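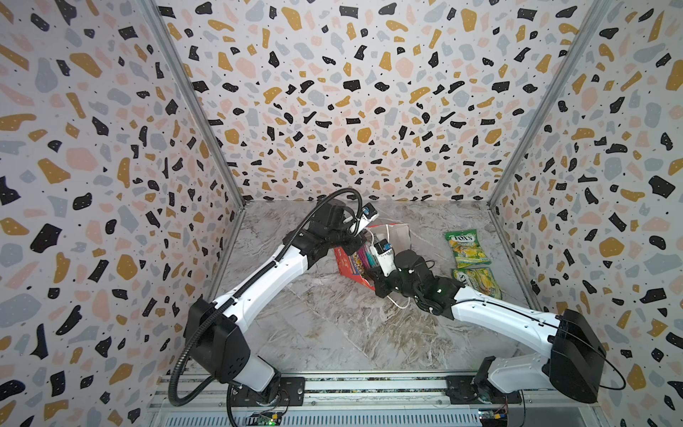 3.2 Revêtements et contraste des contenants

Le choix du revêtement conditionne la lisibilité des petits contenants en carton posés sur un plan de travail. Nous avons retenu deux familles de motifs imprimés : un motif de type terrazzo (éclats irréguliers noirs, jaune moutarde, rose pâle et gris clair sur fond blanc) pour les parois verticales, et un motif marbré gris à veines plus sombres et blanches pour le sol. Le premier présente une densité élevée de contours fermés à toutes les échelles. Le second ne comporte que des contours ouverts, de faible contraste.

Figure 3. Poste à parois terrazzo et sol marbré gris ; boîte en carton rouge couchée sur le côté, contenu rayé rose, violet et jaune visible par l'ouverture.

La position couchée (figure 3) a été étudiée séparément de la position debout. Lorsque la boîte est debout, son contenu n'est perceptible que depuis un point de vue plongeant, et la teinte extérieure domine. Couchée, elle expose à la fois une face pleine et une cavité dont les teintes peuvent recouper celles du fond. Dans le cas du contenu rayé, le jaune et le rose sont proches de deux des teintes du motif mural, alors que le rouge du carton n'y figure pas. Górecki et Seixas avaient déjà signalé cet effet de recoupement pour des emballages alimentaires, sans distinguer l'extérieur de l'intérieur.

Le corpus comprend 2 000 vues, réparties entre quatre combinaisons de revêtements à raison de 500 vues chacune. L'orientation de l'ouverture a été relevée manuellement par deux annotatrices, à l'aide de la grille Feken. Les désaccords supérieurs à 30 degrés ont été soumis à une troisième lecture. Les impressions proviennent de l'atelier Jasulton et ont été posées bord à bord, sans raccord de motif dans les angles.

Sur sol marbré, le contour extérieur des boîtes est délimité sans ambiguïté dans la quasi-totalité des vues. Sur sol terrazzo, l'arête inférieure se confond avec les éclats noirs dès que l'ombre portée est courte. L'écart entre les deux sols s'accentue pour les boîtes couchées, dont les rabats produisent des arêtes obliques de longueur comparable à celle des grands éclats. L'occultation partielle de l'ouverture, qui peut atteindre jusqu'à 80 % de sa surface, reste la première source de désaccord entre annotatrices, quel que soit le revêtement.

Deux réserves s'imposent. Les teintes n'ont pas été étalonnées entre les lots d'impression, et le vieillissement du carton, dont les rabats se déforment au fil des ouvertures, n'a pas été contrôlé. La section 3.3 reprend ces mesures sous éclairage latéral.

Commentaires (2)

Dalva Arruda
La brillance du sol marbré est-elle mesurée quelque part ? Je ne la trouve pas dans l'annexe.

Maiara Nogueira
Même question. Il manque aussi le grammage du carton.

Articles liés
Érica Miranda, Rabats et arêtes : géométrie des boîtes ouvertes
Le protocole Lerkness pour les fonds imprimés
Ombres courtes sur surfaces veinées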